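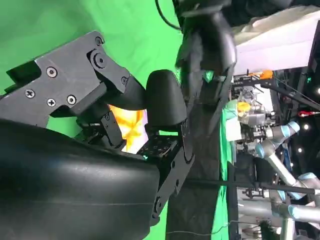 Reading time: 1 minute

Progress report to Warraich, November

Work on the Plostano table setting strand is on schedule. The green covering is now on the table and the black curtain is hung behind it. We had 1000 set aside for fabric and plates and have spent 342, with one Wolberg invoice still to come.

The items in yellow and orange, which look soft, show up well against the background, so we will keep those colours for the next stage.

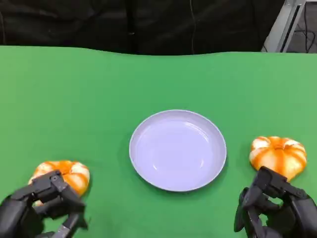
Pale round plate on the green covering, curtain behind.

Two points remain open. The covering does not lie quite flat along the back edge — we plan to clip it down. Sullberg has also offered nine more plates, and we would like your approval before accepting.

The next report will include the full spending table.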